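SIP-Trunks, Faxgeräte und ein Testlabor in Trirkstead

14 Kommentare · 4 Mal geteilt

Eigentlich wollte ich nur kurz fragen, wie man eine alte Telefonanlage auf SIP umzieht -- am Ende saß ich den halben Nachmittag beim Cheftechniker von Ziron! »Die Sprache ist fast nie das Problem«, erzählt er mir gleich zu Beginn. »Ärger machen die Faxe und die Aufzugnotrufe.«

Sein Team hat im August die Anlage von Pravport umgestellt, mehr als 760 Nebenstellen an 12 Standorten. Vorher lief alles vier Wochen lang im Labor, mit simulierten Anrufen. »200 Gespräche gleichzeitig, dann ziehen wir den Stecker am Gateway und schauen, wer noch telefoniert.« (Er grinst dabei, das macht ihm sichtlich Spaß.) 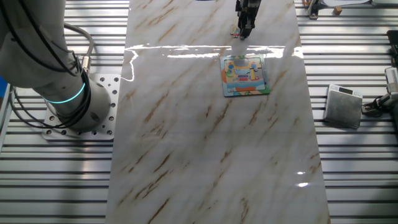

Und was ist mit den Codecs?

»G.711, wenn die Leitung es hergibt«, sagt er, »und bei Fax bitte T.38 mit beiden Seiten testen.« Bei Zacharopoulos, einem früheren Kunden, passte die Aushandlung nur in eine Richtung -- gefunden haben sie das erst im Mitschnitt. Seitdem schneidet er jeden Testlauf komplett mit.

3 Mal gemerkt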